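I've been showing grippers how to tidy up for most of the summer now, at my own dining table, and a few of you have asked how I go about it. So this is my pile of tips for teaching a packing job by hand, meaning you hold the gripper yourself, do the task, and the recording goes off to train the robot. I've done it the other way too, with a remote control from across the room, and I'll get to that further down.

First, pick a job with a clear finish. "Tidy the table" is hopeless. "Snacks go in the box" is lovely, as you always know when to stop recording.

Use a shallow open box and park it in the middle of the table. I tried a deep one from Vaněk in August and spent the whole time banging the knuckles of the gripper on the rim. And leave your tablecloth on! I used to strip the table bare until Drita Grgić told me off for it (she trains arms for a living over at Plasville). Her robots had only ever met plain tables and went to pieces at the first bit of pattern.

Snack bars are my favourite thing to start on. Take them by the narrow sides, lift straight up, wait a beat, then lower. Don't squeeze. Foil slides if you're timid with it but a crushed biscuit is a crushed biscuit, and you'll find the right amount of grip after a few goes.

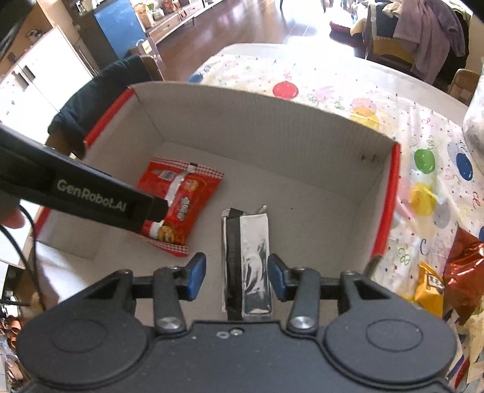 Snack bar held upright over the box, second gripper standing by.

If you're working with two grippers, decide beforehand which hand does what and stick to it for the whole session. I let my left one hover near the box and do the odd bit of steadying, and my right does the picking. Swapping halfway through made a right muddle of my first batch, and I binned 70 recordings in one evening. I was not cheerful.

Slow down, too. Slower than feels sensible! I aim for the speed you'd use to put a sleeping kitten in a basket. If you fumble a packet, carry on and pick it up again calmly, as those recoveries are worth keeping. What you mustn't do is reach in with your bare fingers and put it straight. I still catch myself at it.

Mix up what goes in. Soft packets, stiff bars, shiny things, dull things, a scrunched napkin if there's one about. And tip the lot out and start from a different mess each time, or the robot just learns where you always leave the biscuits.

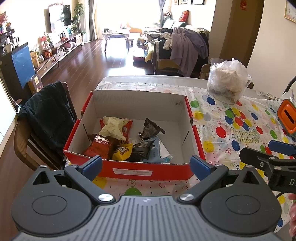
Now, remote control. It's handy when the arm is fixed to a bench and you want the recording to have the arm's own reach in it, but it's so much slower for fiddly packets. On my Remulley handset a single bar can take up to 55 seconds, and by hand I can do it in a few. I save the handset for big simple moves like pushing the box along or dragging it back, and do all the pinching and lifting myself.

Last thing, wipe the fingertip pads between batches. Crisp grease gets on everything and then nothing grips the way it did before tea. A damp cloth does it, then let them dry properly before you carry on.

Comments

Shamim Afridi
The sleeping kitten speed is spot on. I was racing through mine and every lift came out jerky. Do you keep the ones where you drop something on the floor?

Cyril Tindall
I bin the floor ones, Shamim, but keep anything that lands on the table. I'm on 439 recordings with tins and jars and my wrist is killing me. Any tips for that?

Rozália Procházka
Cyril, rest your elbow on a folded towel and stop after 3 batches. Worked for me. I do mine on a Tuesday morning when the house is quiet.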